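Roltgate: A Downhill Sled Racing Game
Final Project Report, Game Design Studio

Team: Wanpen Prasertsri (physics and vehicle code), Kulap Yimyam (tracks and art), Jaruwan Ongart (menus, sound, testing)
Course instructor: Wendy Lightfoot

1. Overview

Roltgate is a racing game for one or two players, played on a single screen or split screen. The player steers a sled down a mountain course against five computer opponents. There are four courses and six sleds. The game runs on Windows and was built over one semester as our final project for the studio course.

The idea came from Wanpen, who had made a small sled demo the year before. That demo had one slope and no opponents. We kept the steering model from it and rewrote everything else. The name Roltgate is the name of the village at the bottom of the first course.

Our proposal listed three goals. The first was a sled that handled differently on powder, packed snow and ice. The second was a set of opponents that could finish every course without getting stuck. The third was a split screen mode that held the same frame rate as the single player mode. We met the first two. The third was met on three of the four courses.

2. Background

Most racing games our team grew up with were about cars or karts. Sled and snowboard games are a smaller group, and the ones we looked at fell into two types. In the trick type the player earns points in the air and the race matters less. In the line type the player is rewarded for choosing a good path and keeping speed. We chose the second type because we had no animator on the team and tricks need a lot of animation.

We also decided early that there would be no weapons or pickups. This made balancing easier. It also meant the courses themselves had to be interesting, and most of Kulap's time went into that.

3. Courses

The four courses are Roltgate, Skavside, Inthanon and Stiner.

Roltgate is the beginner course. It is wide, with long curves and low walls of snow on both sides. A player who never brakes can still finish.

Skavside follows the edge of a frozen lake and has the most ice. There is a shortcut across the lake itself, but the surface has almost no grip and the exit is narrow. In testing, first-time players who took the shortcut usually lost time.

Inthanon is named after a mountain Kulap has visited. The real place does not have sled runs. Our version is a forest course at night with lanterns along the path. It was the hardest to build because the trees slowed the game down. We started with 461 trees and cut that to 273 by removing those the player could never see from the track.

Stiner is the last course and the steepest. It has two long drops and a section through an ice tunnel. The walls of the tunnel are partly see-through, so that a player can make out the shape of an opponent in the other lane before the lanes join.
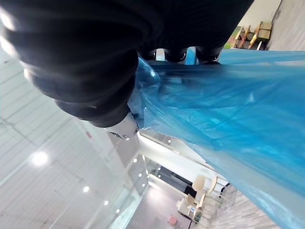
Getting the ice in the tunnel to look right took Kulap nearly two weeks. The first version was plain white and looked like plaster. The second used a strong reflection, and players said it looked like chrome. What we wanted was closer to a big sheet of blue plastic that lets the light through, where the color is even but the surface still shows. The final material is a pale blue at 2 layers deep, with a noise texture on the inner layer only. It costs more to draw than the other wall materials, and this is the main reason the split screen mode slows down on Stiner.

4. Handling

Each sled has four values: weight, grip, steering speed and top speed. The ground under the sled also has a grip value. The two grip values are multiplied, and the result decides how far the sled slides sideways when it turns.

The first version of this was too simple. A heavy sled with low grip could not turn on ice at all, and a light sled with high grip ignored the ice completely. Wanpen added a minimum and a maximum to the result, which fixed both problems but made the sleds feel more alike. We then widened the differences in steering speed to make up for it.

Braking is done by dragging the feet. The longer the brake is held, the stronger it gets, up to one second. Several testers disliked this at first because they expected the sled to slow right away. We left it in. After two or three races the same testers were braking earlier and no longer mentioned it.

Jumps were the last part of the handling to be finished. A sled that lands with its nose down loses speed. A sled that lands level keeps all of it. The player can tilt the sled in the air with the left stick. There is no score for this and no other air control.

5. Opponents

The computer opponents follow a line of points placed by hand down each course. Every point stores a position, a target speed and a width. The width tells the opponent how far from the line it may move to pass another sled.

Our first opponents all followed the line exactly and ended up in a row, one behind the other. Giving each one a small offset broke up the row. Giving each one a slightly different target speed made the order change during the race.

We tried a catch-up system, where opponents behind the player get faster. Yaowalak Srisuk, a student from another team who tested the game for us, noticed it within one race and said it made a clean run feel pointless. We reduced it by half and applied it only to the first part of each course. The opponents ahead of the player are never slowed down.

To check that opponents did not get stuck, Jaruwan wrote a script that ran each course 100 times with no human player. The early results were poor on Skavside, where opponents slid off the lake edge and kept pushing against a rock. We moved the rock and added a reset that puts a sled back on the line after four seconds without progress. In the last run of the script every opponent finished every race.

6. Sound and Menus

All sound effects were recorded by the team. The sled on packed snow is a plastic tray pulled over gravel, with the high end removed. The sled on ice is the same tray on a kitchen counter. Wind is one loop that gets louder with speed.

There is one piece of music for each course and one for the menu. We used free tracks, which are listed in the credits screen.

The menu was redesigned once. In the first design the player chose a sled, then a course, then the number of players. Testers playing in pairs kept going back to the start to add the second player. The number of players now comes first.

7. Testing

We held test sessions on Wednesday afternoons in the studio room, beginning in October. Testers played Roltgate first and then any course they liked. We wrote down where they crashed and asked them the same short set of questions at the end.

The most common complaint was the camera. On steep sections it pointed at the sled and not at the track, so that turns came as a surprise. We now tilt the camera down with the slope and pull it back a little when speed goes over a set limit.

The second most common complaint was that the ice tunnel on Stiner was too dark. We raised the light level and added marker flags at the entrance. Nobody raised it in the sessions after that.

The favorite course was Skavside. We had expected it to be Inthanon, given the work that went into it.

8. Problems and Unfinished Work

Split screen on Stiner drops frames in the tunnel when both players are inside it. We know the cause but did not have time to make a cheaper material for the two-player mode.

The game does not save best times between sessions. The code for this was written, but it sometimes wrote an empty file when the game was closed during a race, and we took it out before the final build.

Two of the six sleds are nearly the same. They were meant to differ in how they land, and that value was removed when the jump code changed.

We also lost about a week early on when Wanpen and Kulap both edited the same course file and one set of changes was overwritten. After that we agreed that each course file had one owner at a time, with the name written on the whiteboard.

9. Division of Work After Submission

Wanpen plans to keep working on the sled code and will try to bring back the landing values. Kulap is going to redo the tunnel material. Jaruwan will fix the save file and put a new build on the course page when it is stable. Ms. Lightfoot has a copy of the final build and the source files, along with the test notes.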